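Magesa District Expands Bottle Deposit Returns to Neighborhood Stores

Print this article
E-mail this article

Residents of the Magesa district will be able to return empty drink bottles at 40 neighborhood stores beginning in February, the district's Office of Waste Services announced on Friday. Returns are currently accepted only at the two municipal depots.
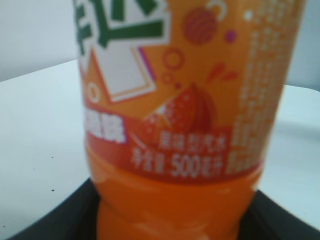
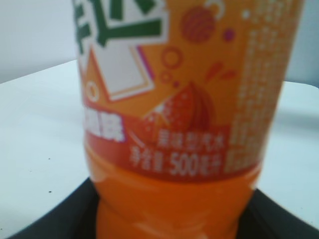 Orange soda in a plastic bottle.

Reading time: 2 minutes

Under the expanded program, customers who bring back an eligible plastic bottle will receive the full deposit paid at the time of purchase. Stores may issue the refund in cash or as credit toward a purchase, but the choice will rest with the customer. No receipt will be required.

The program covers plastic bottles for soda, water, juice and iced tea, including imported drinks sold within the district. Milk containers, cooking oil bottles and glass of any kind are excluded for the present. Glass will continue to be collected at the curb on the regular schedule.

"Many households told us that the trip to a depot was longer than the deposit was worth," said Maysoun Atallah, director of the Office of Waste Services. "A person who buys a drink at the corner store should be able to take the bottle back to the same counter."

The office received 1295 written comments during the public review held last fall. Most supported the change, although several store owners raised concerns over storage space and the handling of bottles that have not been rinsed. In response, the district agreed to a twice-weekly pickup at every participating store and will supply storage bins without charge. Stores may limit returns to their posted hours and may refuse bottles that are crushed or still contain liquid.

Collection will be carried out by Hikeck, which already services the two depots. Bottles will be taken to the sorting center on Trekach Road, where they will be separated by color, baled and sold for reprocessing. Income from the sale will be used to pay participating stores a handling fee for each bottle accepted.

Both depots will remain open. The district recommends that schools, restaurants and other organizations with large quantities continue to use them, as store counters will not be equipped to handle bulk returns.

Caps may be left on. Labels do not need to be removed - the deposit mark is printed on the label, and a bottle returned without it cannot be refunded.

A list of participating stores will be posted at the Dulteo Street service desk and at all branch libraries before the program begins. Store owners who wish to take part may request an application at the same desk.

Print this article
E-mail this article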